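The potters of Iturra

Elba Zapata spent twelve winters walking the dry hills above Iturra before she found the kiln, and even then she nearly stepped right over it (she was looking for her hat, which the wind had taken). What she had under her boots was a ring of scorched clay, packed with broken bowls.

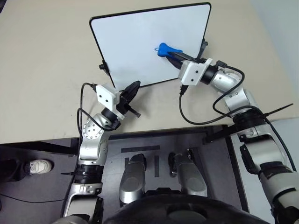
Her old friend Fermín Urrutia drove up in January to help her clear it, and the two of them have been arguing happily ever since! He thinks one family worked the site for generations. She sees at least five different hands in the painted rims, and she'll show you every one of them if you have the afternoon free. The bowls are being cleaned in Molstead now, and the digging starts up again in the spring, once the road dries out.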